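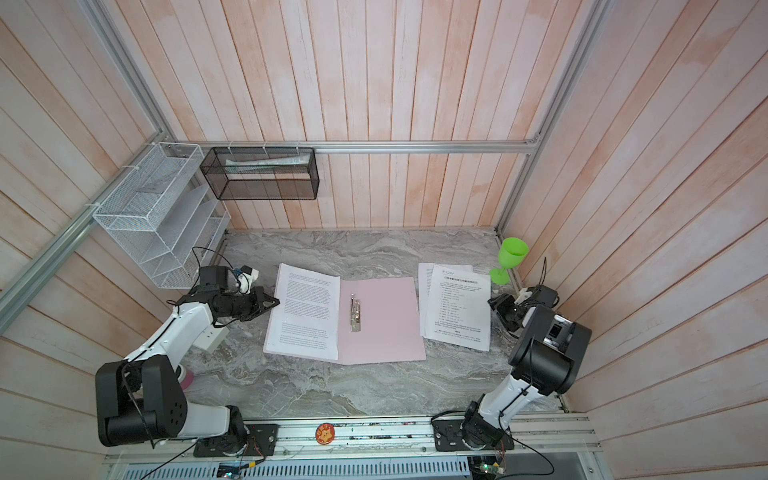

If you've ever stood in the hallway at the Bednarek Street library with an armful of old tax papers and no clue what to toss, I've got good news. The Paper Swap & Sort night is back, and this time it's staying for good!

I stopped by the first one of February 2024 and it was packed. Benedetta Pellegrini, who runs the adult classes there, told me 80 people had signed up for a room that seats far fewer, so they opened the doors to the reading room and let everyone spread out (I ended up next to the atlases, which suited me fine).
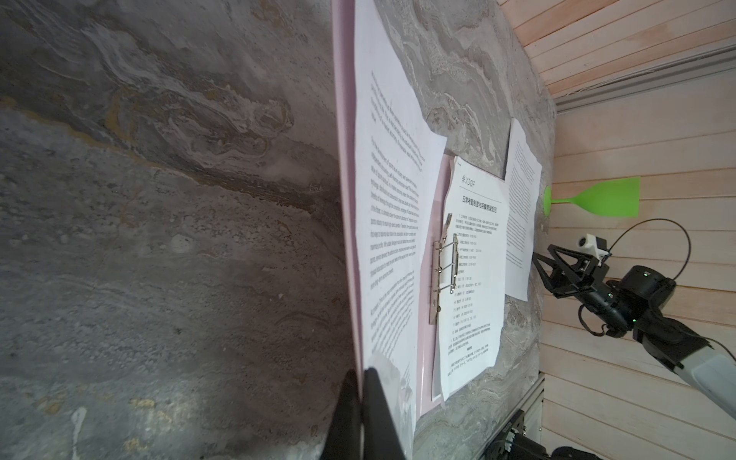 The idea is simple. You bring the paper you've been avoiding, you get a binder and a stack of dividers for 2 dollars, and you spend the evening putting things in order with other people doing the same. I brought old car insurance letters, a lease from an apartment I left ages ago, and the manual for a toaster I don't own anymore. The toaster manual went straight in the bin and I felt great about it.

Corrado Melis gave a short talk on what to keep. He used to do the books for a small print shop in Trillutton, and he's not sentimental. "If you have to ask what it is, put it on the maybe pile," he said, "and the maybe pile gets one month." My maybe pile is on the kitchen counter as I write this, and it's bigger than my keep pile, so we'll see.
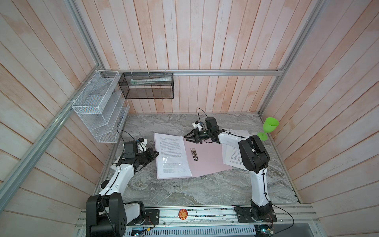 A few people had brought family papers in more than one language, and there was a whole table for that. I got to talking with a woman who was sorting her grandfather's letters by town, then by year, and I could have stayed there all night. Next time I'm bringing my aunt's recipes!

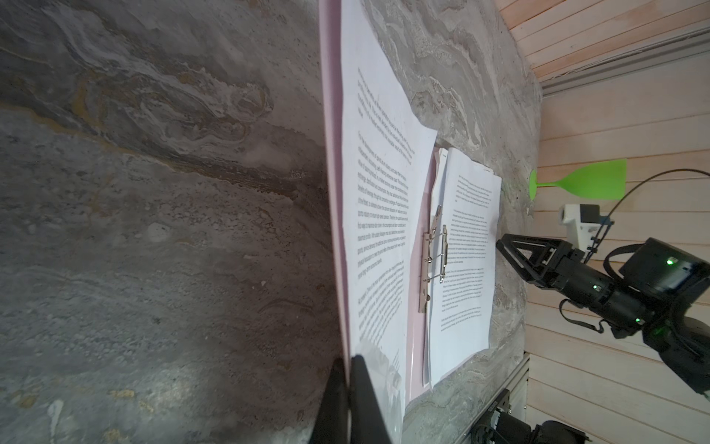 Sessions run every other week through the end of April, and each one has 16 reserved spots for people who want one-on-one help. Sign up at the front desk. Doors open at 6, the shredder goes off at 10 minutes to 9, and there's a bike rack around the side.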